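Old Dell tower, lid off, now what do I unplug first?

Posted in Desktops & Towers by Oakley, 167 views

I have inherited a Dell desktop in lieu of the 30 quid I was owed, so you can see how my luck is running. I'd like to clean out the fluff and put in more memory. The side is off and I have already lost my nerve. Do I have to take the power supply out to reach the memory slots? And is there any order to all these wires? 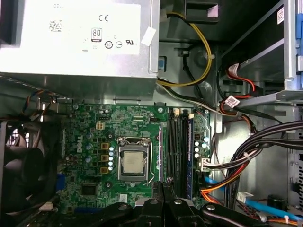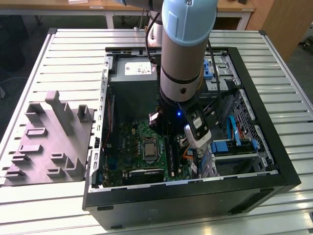 Lid off, processor and memory slots on show in both.

Sotow
Leave the power supply where it is. Your slots are to the right of the processor and you can get at them from above. Switch off at the wall, pull the mains lead, hold the power button in for 5 seconds, touch bare metal on the case. Push the clips back and the old stick comes up. The new one only fits one way round, whatever your thumbs tell you. Check the model's manual for the type of memory before you spend anything.

Leave that little lever beside the processor alone. It holds the processor down and has nothing to do with you.

Itum
I did mine with the hoover. Worked for 3 weeks.

Sotow
Please don't use the hoover. Soft brush, or a can of air in short bursts.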